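Umstead Butcher-Block Work Table — Solid Top, Knock-Down Base

Shop / Tables and Benches / Work Tables

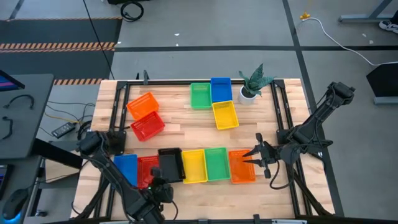

Back in stock as of May. Same top as before, new leg brackets, same price. If you were on the waiting list you already got an email, check your spam.

Quick version: heavy wood top, four bolt-on legs, one lower stretcher, ships flat in 2 cartons. Made for potting sheds, craft rooms, packing corners, school art rooms, kitchens that need more counter. Not an outdoor table. Please read the part about outdoor use before you order, we get this one every week.

THE TOP

Narrow strips glued up lengthwise, joints staggered. Color varies strip to strip, pale to light brown, and no two tops match. If you order a pair and want them close in color say so in the order notes and Wenceslao Daza in our shop will go through the stack and try. Try, not promise.

Sanded both sides. One side is the better side, marked with a pencil cross on the OTHER side, so cross goes down. Pencil comes off with an eraser.

Edges are eased, not rounded. Corners same. We can round the corners to a bigger radius for homes with small kids, pick "soft corners" in the menu. Adds a week.

Small filled knots are normal. Open cracks are not — send a photo and we'll replace the top.

FINISH OPTIONS

Raw. No finish at all. You finish it. Do both faces and all four edges, same number of coats, or it will cup.

Oiled. Two coats of Sustance hard oil, put on here. Matte, easy to touch up, slight smell for the first few days. Good for most people.

Sealed. Water-based clear coat, satin. Best against potting mix, paint and glue. Harder to repair when it does get scratched as you have to sand the whole face.

Can't mix finishes on one order of the two-pack, sorry. The menu lets you pick it but we'll just email you.

LEGS AND BASE

Rezende base, powder-coated steel, black or gray. Bolts go into threaded inserts already set in the underside, so no drilling. Leveling feet on all four legs, turn by hand, lock with the thin nut. Do not skip the thin nut, the feet creep otherwise and you get a wobble by the end of the month.

Older tables (before the bracket change) use a different hole spacing. New legs will not fit an old top. If you need old-style legs we still have 10 sets, call.

Casters: yes, sold seperately, Grernberg locking type. They replace the feet. Table sits a bit taller on casters so measure first if it's going under a window or a shelf.

SPECS

Length: 152 cm
Shipping: 2 cartons, top and base travel seperate, may arrive on different days
Assembly: two people for the flip, one person for the rest
Tools: hex key in the box, bring your own wrench for the feet
Base colors: black, gray
Top finish: raw, oiled, sealed
Price: $1,058 with base, any finish

Top only and base only — call for price. Depends what's on the shelf.

PUTTING IT TOGETHER

Lay a blanket down. Top goes on the blanket, good side down. Set all four legs loose, every bolt finger tight, then the stretcher, then tighten. If you tighten one leg all the way first the last one won't line up and you'll be writing to us at 11 pm.

Flip with two people. Lift, don't roll it onto the legs. Rolling bends the brackets and that is not covered.

CARE

Wipe up water. Damp cloth, mild soap, dry cloth after. No steel wool on the sealed top.
Oiled tops want a fresh thin coat once or twice a year, more if you scrub a lot. Rub on, wait, wipe ALL of it off. Lay used rags flat outside to dry, never balled up in a bin. Oil rags can catch fire on there own.
Put a saucer under pots. Clay pots sweat and leave a ring, and the ring goes deep.
Hot pans need a trivet on any finish.

OUTDOOR USE

No. Covered porch, no. Unheated greenhouse, also no. An enclosed shed that stays dry is fine if the top is oiled or sealed. The glue is meant for indoors and we can't cover a top that's been rained on.

QUESTIONS WE GET

Can I cut it down? Yes, any fine-tooth saw blade. Check where the inserts are first. Reseal the cut edge the same day.

Can I chop on it? Raw or oiled, you can, it'll show. We'd use a board.

Will it hold a vise? Yes near a leg. Put a scrap block underneath to spread the clamp.

Does it come with a drawer? Not right now. Working on one.

Can I see one? Showroom has the oiled and the sealed set up. Raw is in the back, ask.

SHIPPING AND RETURNS

In-stock tables leave in three to five working days. Carrier calls ahead, so give a number you answer. Curbside only, unless you add room-of-choice at checkout.
Look at the corners before you sign. If the carton is crushed write "damaged" on the slip even if the wood looks okay.
Returns within 30 days, unassembled, original cartons. Soft-corner tops and cut tops can't come back.

Orders for schools and anything over four tables go to Ilse Wunderlich at the order desk, she can do a purchase order and hold stock for you. Mornings are best.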